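Navness Essay Project, progress report
Apr 28, 2025

Hi Marion,

Okay, so where did your money go this time? Mostly into me sitting still and writing about friendship, which I'm still a little amazed anyone pays for. Since January I've finished two more personal essays, the long one about moving away from my college roommate and the shorter (sillier) one about the road trip to Risine. The newsletter is at 1,292 subscribers, and 317 of them opened the roommate piece on the first morning!

The essay about my dad is slower. I keep making him funnier than he was, then taking the jokes back out, and I'd rather hand it in late than hand in the cute version. 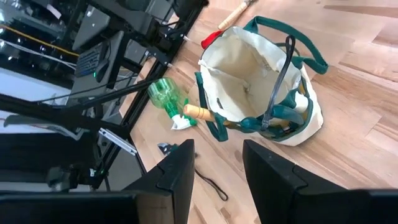
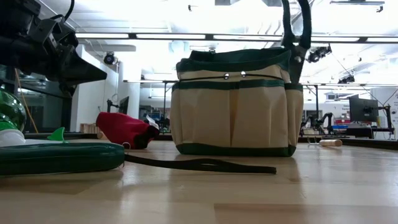

Gwenllian Bevan read the dad draft and told me the hospital section should come first, and that I was hiding behind the fishing story. She's right, darn it, so I'm reworking the whole opening.

Next up: finish that rewrite, then start the piece on losing touch with people you never had a fight with. I'm also behind on the reading night, and still need to pick a date with the folks at Soylu. I'll send you the new opening as soon as it holds together.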